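May 30, 2019

Second day on the Lorkano kitchen runs in the simulator. Episode 710 stopped on a self-collision flag with the arm well short of any contact. Replayed it at 50 Hz, then at 200. At 50 the wrist joint jumps between two solutions in a single step. At 200 the jump is still present but the limiter catches it and the arm holds.

So the fault is in the solver seed. It was being reset to the home pose after every replan, a leftover from the Tetside configuration. I had blamed the collision mesh all morning and wasted the time rebuilding it.

Views from the Lorkano runs:
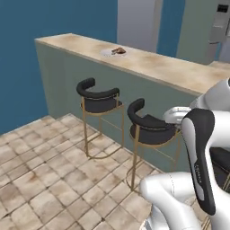
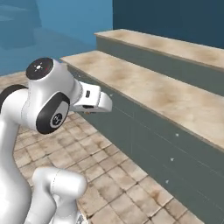
Changed the seed to the last commanded pose and put a hard stop on any joint step over the limit. Two reruns, no flag. Not enough to close it. The same reset is probably in the Soscombe branch, and that one drives real hardware, so I have locked it until the file is checked. Overnight batch is queued at 200.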